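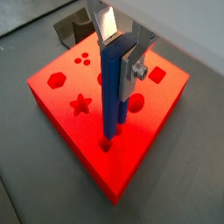

Betreff: Re: [Rallye-Liste] Plamden-Rallye, neue Reifenregel

Samer Sleiman schrieb:
> Ab Juni dürfen pro Auto nur noch 16 Reifen eingesetzt werden, dazu
> 2 Ersatzräder. Das spart jedem Team 3000 Euro in der Saison und
> macht die Prüfungen spannender. Matar und Skekex sind schon
> dafür.

Hallo Samer, hallo Liste,

die 3000 Euro würde ich gern mal vorgerechnet bekommen. Wir sind letztes Jahr bei keinem Lauf über 16 Reifen gekommen, und wir waren bestimmt nicht die Sparsamsten. Bei wem soll da also gespart werden?

Dass Matar und Skekex zustimmen, wundert mich wenig. Beide fahren fast nur Asphalt. Auf dem Schotter hinter Plamden hatten wir auf 5 Prüfungen zwei Plattfüße, und ob der Regen die Mischung über den Haufen wirft, weiß morgens im Service keiner.

Spannender - na ja. Ich sehe eher Leute, die am Nachmittag auf Ankommen fahren.

Zählen die Reifen vom Shakedown eigentlich mit? Im Entwurf finde ich dazu nichts.

Gruß
Team Flokotance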